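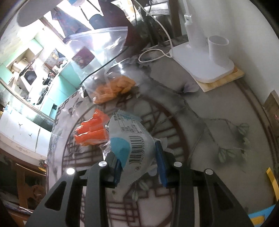

Snacks and the shared table
Speaker notes, Teemu Miettinen

Slot is 19 minutes. Leave the last 2 for questions, or for people to leave.

Opening
Good afternoon. My subject is the small packet with one portion left in it. Ask for hands: who has one at home? Wait. Everyone has one. Carry on regardless of hands.

Part one: how a table fills up
A table near a kitchen starts out as a place to eat. Then somebody needs a lamp and somewhere to keep pens. By October you're having dinner at a stationer's.
Tell the Woka story here (short version, leave out the landlord).

Part two: bags
Big zip-lock bags are for people who believe they'll stop halfway. I own 90. Pause.
Clear ones are best, as you can see what you've got and feel bad about it from across the room. Write the date on anything you've moved out of its own wrapper. I never do, and I've eaten some very mature crackers.
Sealed packets: leave them sealed. Read the back if you must. Per 100 grams is a fine way to find out what you've done, provided you own scales.

Part three: clearing up
Snacks in one box, lid on, off the table before supper. Crumbs under the lamp base: lift the lamp, don't blow. Move the cable first. I learned this at the Chamoun office and they still bring it up.

If time is short, skip the Munimex slide. If time is long, also skip it.

Questions
Someone will ask about biscuits and crisps in the same tin. The answer is no.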